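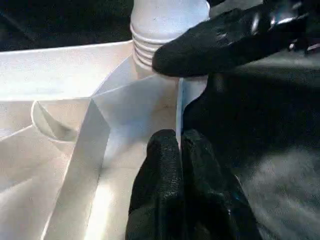

The word compostable should stay out of a purchase order until the buyer knows where the waste goes, according to Ratree Yensuk. It describes what a material can do under stated conditions, she says, and the buyer has to find a plant that supplies them.

Yensuk reviews food service waste contracts for hospitals and colleges. Her most recent work was at Burthorpe, a college with one dining hall and two coffee counters, where disposable tableware was replaced with certified compostable products and the result was measured at the gate of the receiving plant. We spoke by phone on 5/10/18, and the conversation has been shortened.

The certification question

Most buyers start with the certificate. Yensuk starts with the residence time of the local composting plant.

"The certificate comes from a test with controlled temperature, controlled moisture and a fixed duration," she said. "A commercial plant has a throughput to meet. If the active phase is shorter than the test, you can have a product that passed and a product that gets screened out as contamination, and it's the same product."

The plant that serves Burthorpe is operated by Hesar. It uses covered windrows with forced air and screens the finished material at the end of the curing stage. Anything that stays on the screen is pulled and sent to landfill at the generator's cost. Yensuk asked for the screen rejects from the college's loads to be held separately during August, when summer programs were running and the stream was small enough to keep apart.

The plant received 2,049 pounds from the college in that month. Fiber items had broken down. Lids and cutlery had softened and deformed, and a large share of them stayed on the screen.

"Lids are the usual problem," she said. "Thick sections, and they nest together when people throw them away. Air and water don't get between them. A single lid in the pile does better than a stack of six."

Linings and hot drinks

Paper cups hold liquid because of a thin lining on the inner wall. In a standard cup the lining is polyethylene. In the compostable version it is usually a plant-based polymer, applied at a similar weight.

Yensuk does not object to either on performance. The supplier, Skultier, quoted both linings for the same cup, and the kitchen staff reported no difference in leakage or stiffness over a full lunch service. Her objection is to running both at once. One coffee counter kept its old stock until it ran out, and during that period the two kinds went into the same bins.

"From the outside you can't separate them, and the sorter has one second per item," she said. "The plant treated the whole load as conventional. That was the correct decision on their part."

She now asks for a hard changeover date in every contract. Old stock is returned or written off before the first delivery of the new. At Burthorpe the write-off came to 900 dollars, and the purchasing office resisted it. One rejected load cost 400.

Bins and placement

Vilhjálmur Grímsdóttir managed the dining hall side of the change and joined the second half of the call. His view is that signage received too much attention and bin geometry too little.

"We rewrote the signs three times," he said. "Contamination moved a little each time and then went back. Then we moved the landfill bin so that it stood next to the compost bin at every point. Before that, people with a chip bag in one hand were using whatever was closest."

Liquids were the other item. Half-full cups raised the weight of each bag and wetted the fiber plates, which then stuck to the bag wall and tore it. A strainer bucket was added ahead of the bins. Grímsdóttir said the custodial crew asked for it and that he would install it first if he did the job again.
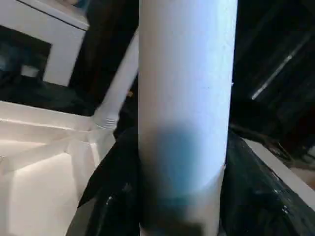 Where reusables fit

Neither of them regards compostables as the end point. The dining hall has a dish machine, a Henao conveyor model, with spare capacity outside the lunch peak. Reusable plates returned to the dinner service in the second term. Lunch stayed disposable.

"At lunch the machine is full for 20 minutes and we have no rack space to hold the overflow," Grímsdóttir said. "That's the whole constraint. It's a shelving problem."

Yensuk puts the coffee counters in a different category. Cups leave the building, and a reusable cup that doesn't come back has to be counted as a disposable with a much heavier wall. She would want return-rate data from at least one full term before recommending a switch.

What to ask the hauler

Her advice to other sites is procedural. Get the plant's accepted-items list in writing, with a revision date. Ask for the length of the active phase and the screen size. Ask who pays for rejected loads and how the generator is notified. At Burthorpe the first notice arrived as a line on an invoice, five weeks after the load.

"By then we'd sent them four more," Grímsdóttir said.

The contract now requires notice by the next working day. Lids are back on a conventional specification and go to landfill until Hesar extends its active phase or the supplier offers a thinner part.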